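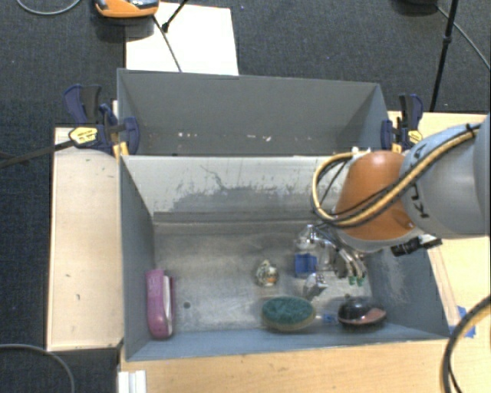
Evham – May 31, 2026

I've been renting out the Olline projector for outdoor movie nights since January, and it has quickly become my favorite thing on this site. If you want to show a film in your backyard or a church hall, this is the one I'd point you to!

It comes with the Drirkolia pull-up screen, which measures 100 inches corner to corner and goes up in nearly 3 minutes (my first try took a lot longer, I'll admit). The speaker is the small Simões one – plenty loud for a yard, and the voices stay clear even when the music swells. I watched an old black and white comedy on it last week and didn't miss a single joke.

Please wait until the sun is properly down before you start. Cartoons and musicals hold up okay at dusk, but anything moody or shot at night will look like gray soup.

Rental is $276 for a weekend, with a $700 deposit that you get back when the kit comes home. Cables and a long extension cord are in the bag. You bring the movie, and please check that you have the rights if you're selling tickets.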